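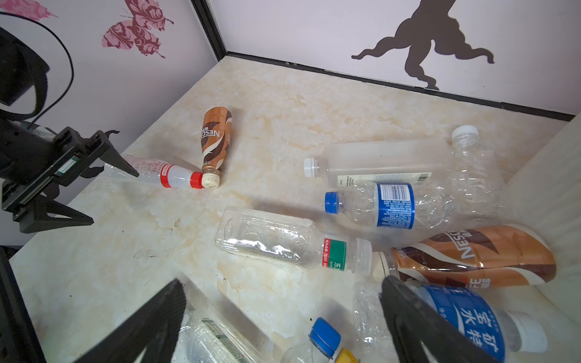
Anil Kurup wrote:
> Do we really need a rule about caps? The Folen draft says every bottle goes in with its cap on, and I can't see why the arm would care.

Hi Anil, hi all,

I'd drop that line too! We get caps on and caps off at Landel, and I'd much sooner the rule said "write down which" and left it there. What I would keep is the bit about both arms parking clear of the bottles before anyone reaches in (we had 14 stops in December, mostly sleeves and elbows). Could we also say labels stay on? I'll send new wording for section 2 tonight, unless someone at Vevum beats me to it.

Cheers,
Jo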